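Search this site Enter keywords Go

Two-arm stations change job roles at Erbridge tableware plant

6/24/18
By the Zerkevier Trade Desk

Tindov, a contract packer of tableware and restaurant supplies, has moved part of its set-sorting work at the Erbridge plant to two-arm robot stations. The company said 20 employees in the returns and sorting section have new job descriptions as a result. No positions were cut, and hourly pay grades were left as they were.

The section handles place settings that come back from hotels and event caterers. Each returned set has to be separated into trays, plates, utensils and cloths before it goes to washing, laundry or scrap. Until this spring the work was done entirely by hand at standing benches. Operators rotated every two hours, and wrist strain was the most common complaint recorded in the section's health log.

Each new station has a pair of jointed arms with two-finger grippers, mounted at the far edge of a white table. The working surface is covered with brown paper, which is changed when it becomes soiled. Trials began with a small number of items per table so that faults could be traced to a single object or movement.

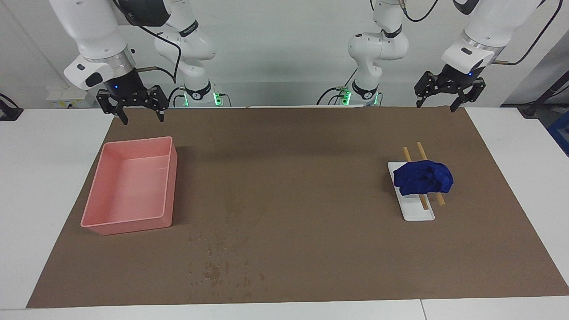
Soft items remain the main difficulty. A folded cloth has a known edge, but a crumpled one does not, and a cloth lying over utensils can pull them along when it is lifted. The current procedure is to remove the cloth first, then the utensils, then the plate. If a grip fails twice, the station stops and calls an operator. During the last full week of trials the stations completed 1,459 picks without a call. Tindov did not release the total number of attempts.

Operators now work as station attendants. An attendant loads the table, clears stops, replaces the paper and checks finger alignment at the start of the shift. Attendants also decide whether a chipped or stained item is scrapped, a decision the company has kept with people. One attendant covers two stations, and a third may be added after a review of walking distances between tables.

Training takes 9 working days. It was written with Ó Dálaigh, the engineering firm that installed the arms, and covers safe entry to the work area, restart after a stop, and basic fault codes. Work on the controllers is still reserved for maintenance staff. Employees who prefer bench work can stay on the manual line, which continues to handle glass and anything with a blade.

The change has also altered the pace of the section. Manual benches were measured by sets per hour, but the attendants are measured by station uptime and by the number of wrongly sorted items found at washing. Shift leads asked for the second measure after early trials in which uptime was high and errors were passed down the line - mostly utensils left inside cloths.

Tindov plans to run the stations on the day shift only until August. The target for the section is 2,000 sets a week, with manual and automated work counted together. Evening staffing will be discussed with employees after the day-shift figures have been reviewed.

Related items
Erbridge plant extends laundry dock
Ó Dálaigh opens training room for maintenance staff
Wrist strain at standing benches: what the logs record
Zerkevier freight yard changes gate hours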